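Shared craft table: how should seller spaces be assigned and marked?
Posted in Community Events and Markets

Our residents' association at Yuen Court will hold an indoor craft sale in March. Several sellers must share each long table, and last year there were disputes over who was entitled to which portion. We wish to adopt a written rule before applications open. Should spaces be assigned in advance or on arrival, and how should the boundaries be shown? Any guidance on fees would also be appreciated.
Aravind Murthy

Spaces should be assigned in advance and confirmed in writing. The confirmation should state the table, the space and the time by which the seller must be set up. A space left unclaimed at opening may be reassigned at the discretion of the organizer.

As to boundaries, blue tape is sufficient for the purpose. It is easily seen on a gray surface or on brown paper. 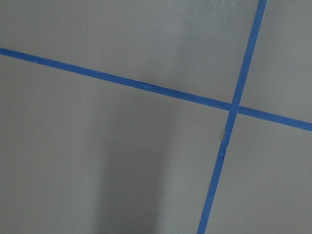
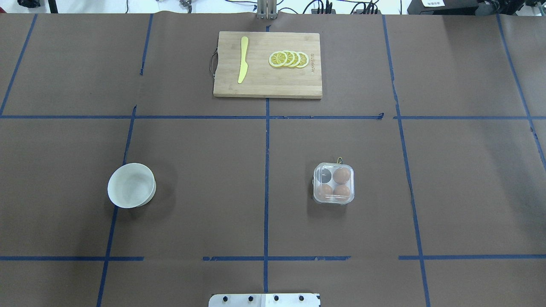
Fees should be the same for every space of the same size. Where sizes differ, publish the fee for each before applications are accepted. We also recommend a short clause stating that goods, signs and bags must remain within the seller's own space, and that display racks may not lean over a neighbor's. Disputes on the day should go to one named person whose decision is final. At the Buvlow hall sale, this clause alone settled most complaints. Corner spaces are requested far more often than others and should be drawn by lot.
Prakash Shenoy

We just let people pick when they get there. First come, first served. It has been fine for us, but we only ever have 5 sellers, and they all know each other. Please check whether your hall permits tape on the tables. Ours does not, and we were sent a cleaning bill.
Susotel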